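Choosing a language for the rewrite: a sceptic's notes
Speaker notes, Bodport developers' meetup, August 2020

Opening. Say hello, thank Chelsea Lightfoot for the slot. Tell them straight up that I have no favourite to sell. I was asked for "the languages to learn next" and I said no, then got talked into something close to it.

Start with the list articles. Hands up who has read one this year. Most of them borrow from each other and the order hardly moves. Ask what the ranking is counting. Searches? Job ads? Questions on a forum? A language with confusing error messages will do very well on questions asked. Pause here, let them laugh if they want to.

Then the Wodness story. Keep it short, Colin has agreed to be named.

Colin Clegg ran the billing system at Wodness. It was old PHP, about as pretty as you'd expect, and it worked. In May a new manager came back from a conference wanting the whole lot in a compiled language with a new web framework on top. The reason on the slide was speed. Colin went and measured. Most of a slow request was one database query with no index. He added the index. The rewrite went ahead anyway, and I'd like the room to think about why that happens. My guess is that a rewrite looks good on a résumé and an index doesn't. I can't prove that.

Don't name the language. Someone will ask. It doesn't matter which one it was, and half the room will stop listening if I say it.

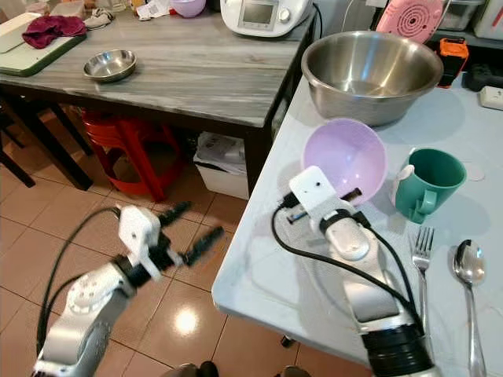

Next, the claim that you should pick one language and use it everywhere. I've heard it for Python, for JavaScript, and long before that for Java. I don't believe it, and hardware is where it falls over first. Two arms working near the same table, one with its gripper open and swinging over the floor, the other pointed at a lavender bowl: would you write the timing loop and the settings page in the same language because a blog told you to? Maybe you would, if you're a team of two and that's what you both know. That's a staffing reason, and I respect it a lot more than the one in the blog. Just write it down as a staffing reason, so the next person doesn't go looking for a technical one.

Frameworks. Slow down for this part, I rushed it last time.

Temari and Ragab. Our shop has used both. Temari gives you a login page in 20 minutes and then fights you on anything the authors didn't think of. Ragab gives you almost nothing and calls it freedom. The sample app on the Ragab site is 30 lines. Ours, once we'd put in logging, sessions and sane error pages, was around 400 before it did a single useful thing. I'm not saying don't use it. I'm saying the sample app is an ad.

Read out the three things I check now:
Who answers bug reports, and how old is the oldest open one?
What did the last major version break?
Can someone on the team read the source when the docs run out?

Benchmarks: skip if short on time. Main point is that nobody's customers are asking for "hello world" as fast as possible.

Types. Expect an argument. I like static types and I still think the case gets oversold. They catch a certain kind of mistake early. They did nothing for us when the tax rate was wrong. Leave it there and move on, do not get pulled into generics.

Questions I'll likely get. "So what should I learn?" Whatever the people you want to work with are using, and a bit of SQL. "Is PHP dead?" People were asking when I started. "Would you do a rewrite, ever?" Yes, I've done one, when we couldn't hire anyone who knew the old stuff and the vendor had stopped sending patches. It took longer than I said it would.

Hand back to Chelsea. Remind them the chairs need stacking.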